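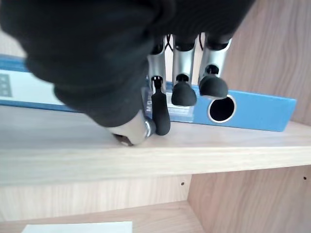

Visit to the Plostach Test Hall

A delegation from Hulton attended the open day on Sunday, October 18, 2020. Tâm Khương led the tour and presented 2 grippers, the Cù parallel jaw and the Rendetti fingered hand, each mounted on the same arm.

Both were assigned 50 attempts at taking ring binders from office shelving. Visitors asked mainly about camera placement and fingertip wear. The comparison covers binders lying flat as well as upright. Written results will be sent to members in February.

2 comments | 91 shares

Contact the Hulton office, ext. 3973 | Back to top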